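Clumside, the heist film, went up on Jillell in July and I finally watched it on Bank Holiday Monday, August 26, 2024. A few posts on it, no big spoilers until I say so.

Short version: decent first hour, poor last half hour, one very good car park.
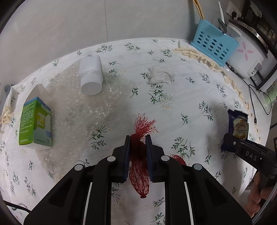
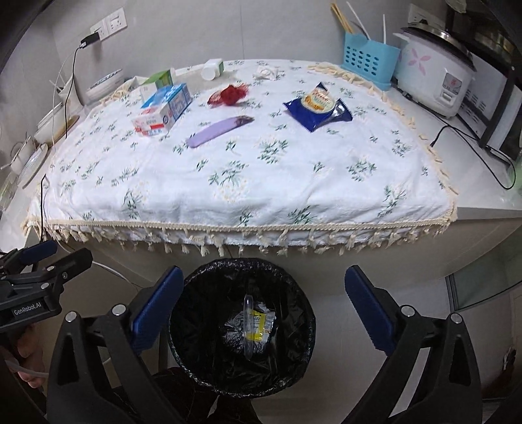
The set-up is simple. A retired getaway driver called Bangash owes money to his old boss, and the boss wants one more job out of him before the end of the week. The job is a cash depot in a port town called Erkumus. Most of the planning happens in the back room of a cafe, with the crew sat at a table and the floor plan of the depot spread out in front of them. It's the same sort of cloth I've got, white with green leaves on it, and for some reason that made me trust the film more. Crime films usually plan the job in a warehouse with one bare bulb. A cafe makes sense. People go to cafes.

The planning section is the best part of it. It's slow and I didn't mind. You learn who can do what, who doesn't want to be there and who has already been paid by somebody else. There's a scene where they argue about parking for what must be five minutes and it's the most tense thing in the film.

The car park itself is where they do the rehearsal. Multi-storey, raining, late at night. Bangash drives the route backwards down the ramps while the others time him. No music at all, just the tyres and someone reading out seconds. If the whole film had been like this I'd be telling everyone to watch it.

Lead actor is fine. He has the face for it and he's believable behind a wheel. He's less believable when he has to shout, and the script makes him shout a lot after the halfway point.

The boss is in it for roughly 8 minutes, all of it sitting down in the same chair in the same room. He's second on the poster. I assume they had him for a day. He never shares a shot with the rest of the cast as far as I could tell, and the phone calls are cut so you only ever see one end of them. Once I'd noticed this I couldn't stop looking for it.

The police side is thin. There are two detectives and they spend the film in a car eating crisps and explaining the plot to each other. One of them is obviously bent from his first line. The film treats this as a surprise an hour later, with a big sting on the soundtrack.

Bangash's sister is the only other person worth mentioning. She runs the cafe, she works out what's going on before anybody tells her, and she gets the one properly funny line, about the bill. Then she's kidnapped. I sighed out loud. It's such a tired way to get to the last act, and she was more use to the story where she was.

Spoilers from here on, so skip the next two posts if you're planning to see it.

The depot job goes wrong, as you'd expect, and there's only 400 grand in the vault when they were promised millions. Good idea. Everyone now has a reason to fall out and there's not enough to pay the boss. I thought we were going to get the crew turning on each other in the van, and for a minute or so we do.

What we get after that is a shoot-out at a quarry. It goes on for ages. People who were careful and clever for an hour run about in the open and get shot. The muzzle flashes look added on afterwards and nobody reloads. The bent detective turns up, gives a speech, and falls off something. Bangash drives away with the sister and the money is on the back seat, so I don't know who paid whom.

End of spoilers.

On the technical side, it looks better than it should. Whoever shot the night driving knew what they were doing. The daytime stuff is flatter and a few of the Erkumus harbour shots are clearly repeated – same gull, same yellow boat, twice in one scene. Sound is a problem. The dialogue is mumbled and the gunfire is twice as loud, so keep the remote near you.

It's also the wrong length. There's a tight little film in there that stops just after the depot. The quarry feels like it was asked for by someone who wanted an explosion in the trailer.

I'd give it 2 and a half out of five. Most of that is for the cafe and the car park. Worth a go if you've already got Jillell and like the planning bits of heist films more than the heists. I wouldn't sign up for it.

There's a sequel listed, Clumside 2, same writer, different director. I'll probably watch it.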